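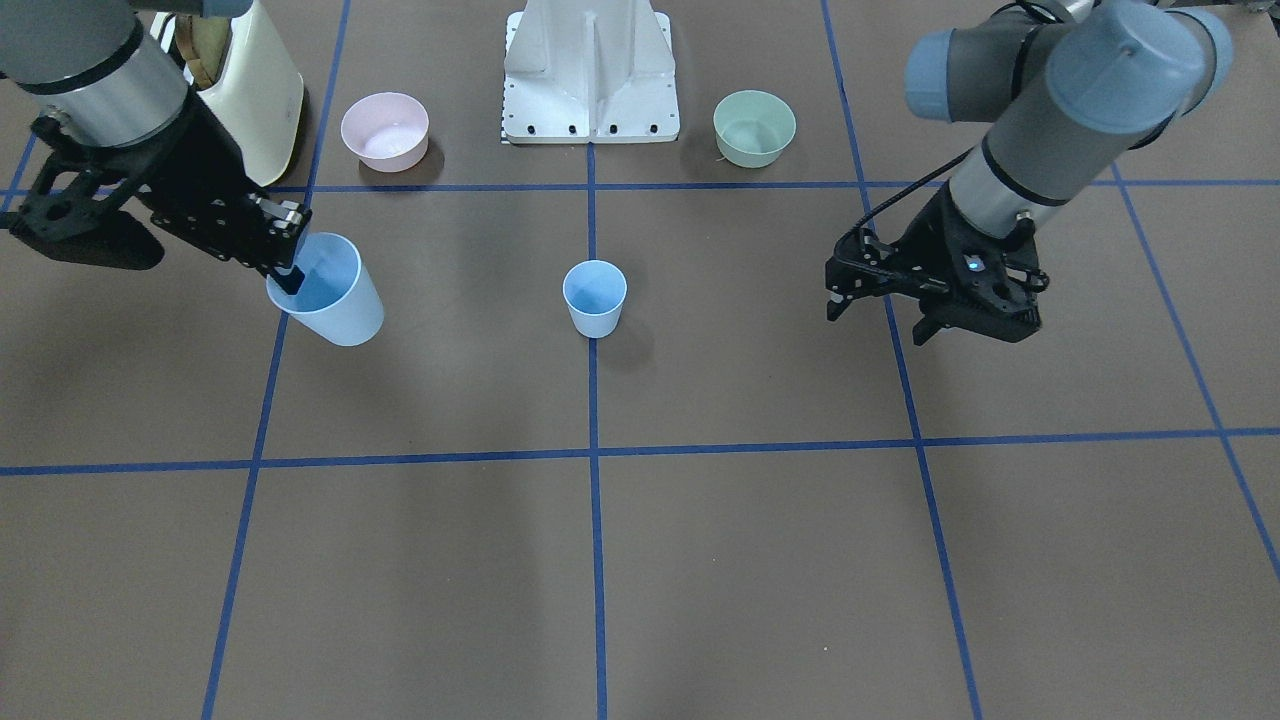

3.2 Work Surface and Cell Markings

All arrangements were laid out on one flat, gray-brown tabletop. The surface carries strips of blue tape that divide it into large cells (Figure 3). The tape is a coding aid. It gives the coder a line against which the base of an object can be judged, and it was left in place between sessions so that cell labels would refer to the same areas throughout. Rows are lettered from the far side of the table and columns are numbered from the left.

An object is assigned to the cell that contains the center of its base. When the base touches a strip, the code takes the suffix "e" (edge), and the neighboring cell is entered in a second field. The light blue cup standing upright near the middle of the board in Figure 3 is a simple case: it sits just to the left of the central vertical strip and takes a single code. A cup that is off the table at the time of coding is entered as "lifted" and has no cell. Earlier versions of the Plerorance scheme assigned such objects to the cell beneath them, but this produced false changes of position whenever an item was moved across the table.

3.3 Object Set

The object set was drawn from an inventory of breakfast items kept on or near the counter in 29 households in Trurnmont. Items were retained if they could be set down with one hand, or if other items were regularly placed around them. This left nine object types. Cups and small bowls are the most frequent members of the set and appear in pairs in many arrangements. The toaster is the largest item and the only one treated as fixed for the length of a session.

Small items were coded for cell and for orientation (upright, tilted, on side, inverted). Contents were not coded, and the cups and bowls were used empty. A total of 80 arrangements were entered in the first pass. Two coders worked from the same material without access to each other's sheets, and differences were settled by a third reader, Struan Baxter.

3.4 Large Objects and Hidden Boundaries 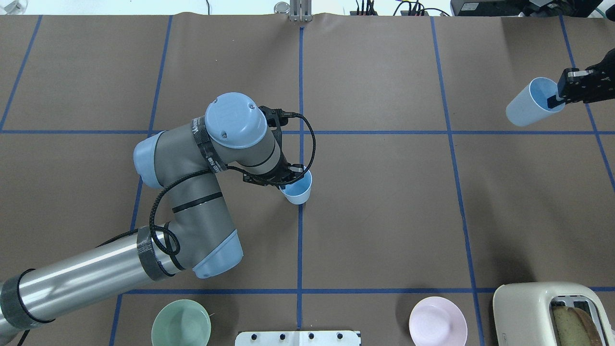 Large objects present a separate problem for cell coding, in that they cover the boundaries on which the code depends. A bowl hides very little of the surface, and its cell can be read from most viewpoints. The toaster has both a larger base and enough height to block the tape beyond it. In Figure 4 the lower of the two strips that run across the table continues behind the toaster to the right, and the hidden length has to be inferred from the parts that remain visible. Coders were told to extend the strip as a straight line between its visible parts and to mark the result "inferred." Where only one part of a strip could be seen, the field was left blank.

The same rule was applied to any strip hidden for other reasons, without regard to what covered it. Inferred codes were kept in the main data set but were excluded from the comparison of edge placements in Section 4. This exclusion removed six arrangements. In the Notwood version of the scheme, which uses a smaller cell, the rule could not be applied consistently, as one large object often covered an entire cell together with its corners.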